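Comment on apprend à un robot à ranger une chambre

Un robot tout neuf, ça ne sait rien faire. Mais alors rien ! Moi, chez Indeo, je lui sers un peu de prof. Je prends une manette dans chaque main, je bouge, et ses bras font pareil. On appelle ça la téléopération (un mot compliqué pour dire « piloter à distance »). Le robot, lui, garde tout en mémoire : ce que voit sa caméra et chaque geste de ses bras.
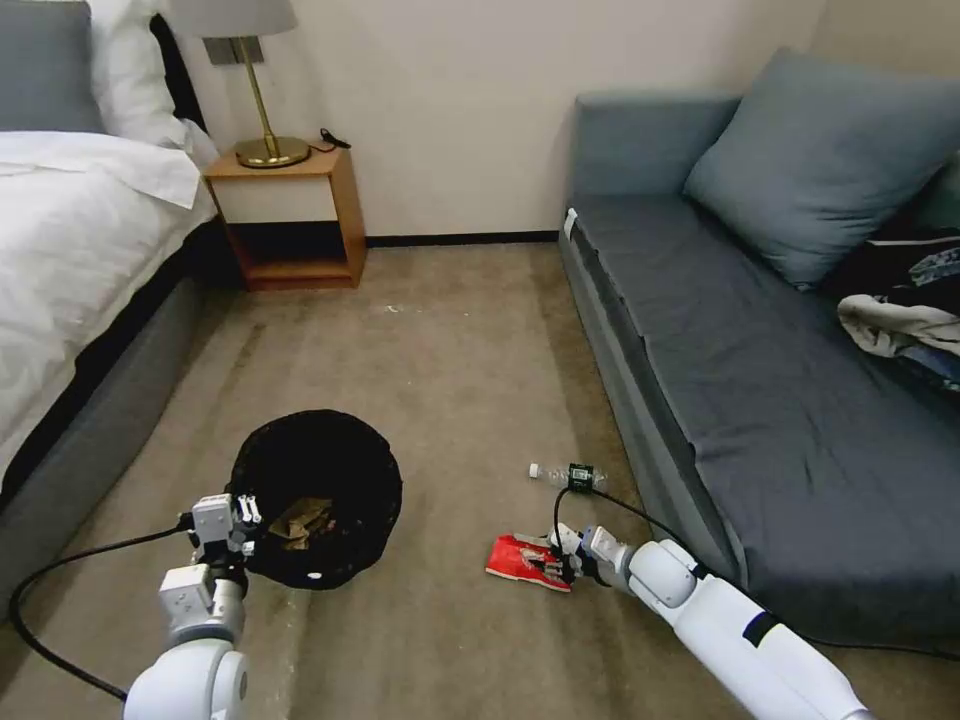
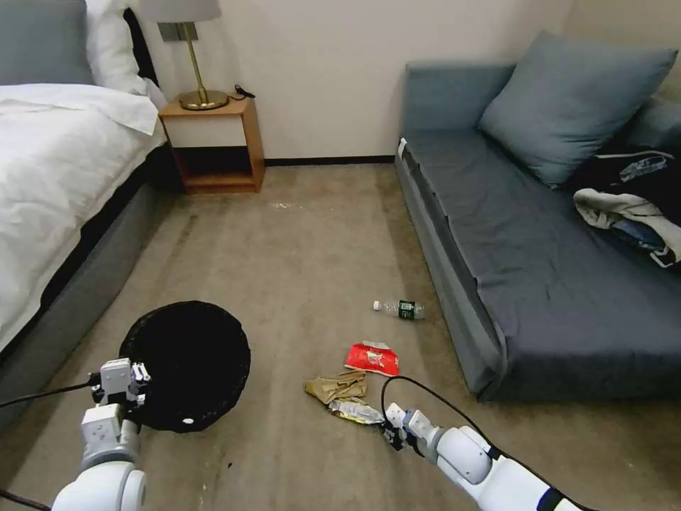
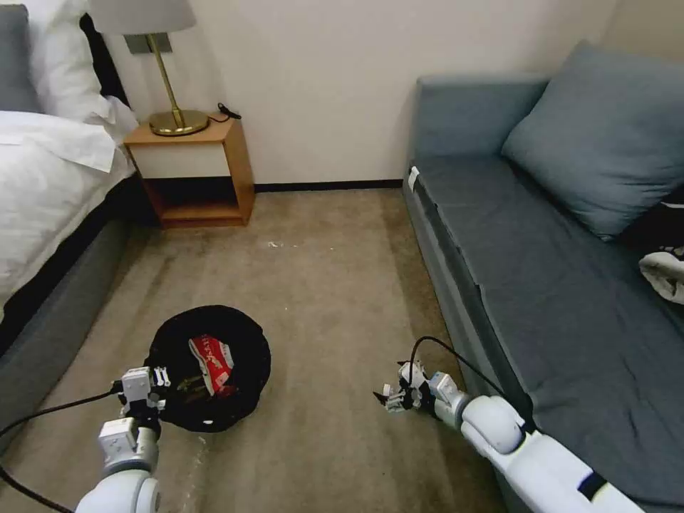
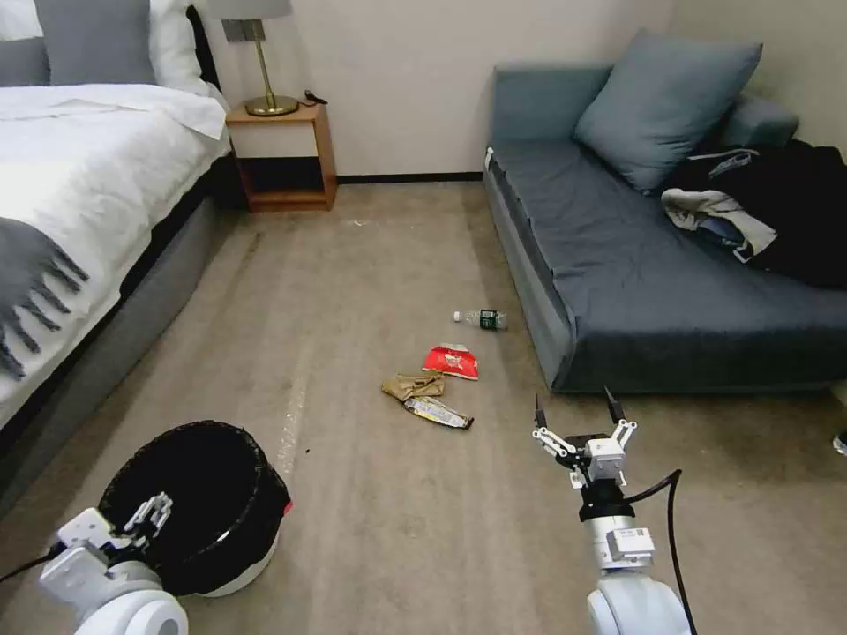 Les deux bras du robot au travail, entre le lit et le canapé.

Attraper un emballage froissé, tu le fais sans réfléchir. Avec deux pinces, bon courage ! La première fois, j'ai mis 14 minutes pour un seul papier. Pour cet exercice, qu'on a baptisé Estell, j'ai recommencé 366 fois, en changeant un peu les objets de place. Après, un programme étudie tous ces essais et le robot tente sa chance tout seul. Prochaine leçon en novembre : plier des chaussettes !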